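Free crispbread has arrived at the Clilatow branch of Nogueira, and so, by the look of the car park on Monday, has everyone within walking distance of it.

The supermarket is giving away 80 packs a day of Skista rye thins throughout September, from a stand between the bakery and the batteries. Each pack holds two thins, so it won't do for lunch, although several shoppers were plainly giving it a go.
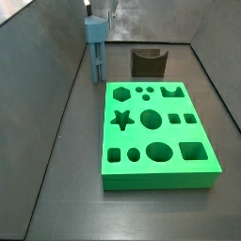
## How to get one

Turn up, show a Nogueira loyalty card (the app will do) and take a pack. You don't have to buy anything. The stand opens at 10am and closes when the day's packs run out, which on Monday was well before the bakery had put its second batch of rolls out.

It's one pack per card per day. Alby Lockyer, who runs the stand, has already been introduced to one gentleman's wife's card, his mother's card and a card belonging to a dog.

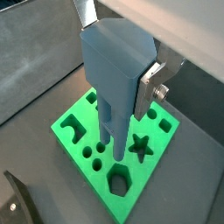 The dog was turned down. Store rules say cardholders must be 18, and Lockyer felt that even in dog years it was pushing its luck.

There are two flavours, sea salt and caraway. You get whichever comes to hand, and swapping is left to customers to sort out among themselves by the trolleys. Caraway was trading poorly.

Every pack also has a voucher inside for 60p off a full-size box, good until the end of the month at any Nogueira till. It can't be used with other offers, and it can't be used on the crispbread's grander neighbour, the Trellent oatcake, however similar the box.
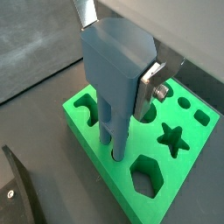 *Green block with cut-out shapes, and a blue-grey piece standing in it.*

Thabiso Zulu, the branch manager, said he'd been hoping for "a bit of interest" and had got a queue back to the frozen peas.

"People who walk past a whole aisle of crispbread every week will wait twenty minutes for two bits of it," he said.
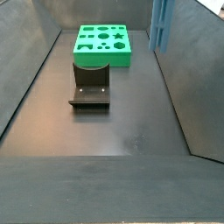

He has since moved the queue so that it runs along the cheese counter instead. Cheese, he said, is not free.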